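Stevex has put its Billo tabletop on sale this September, and the company would rather undersell it. "Every table maker promises a surface for life. We don't believe them either," said Rozália Jurčo, head of furniture at Stevex. The first run is 2,000 tops. 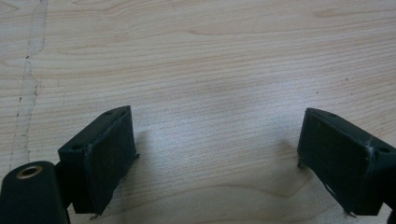

Pale wood tabletop with a fine, wavy grain.

Billo comes with a 4-year guarantee, and Jurčo doubts that any finish will shrug off hot pans, whatever the label says. Buyers have 14 days to send one back. Press contact: Mutua Khaemba, Stevex, Jarkthorpe.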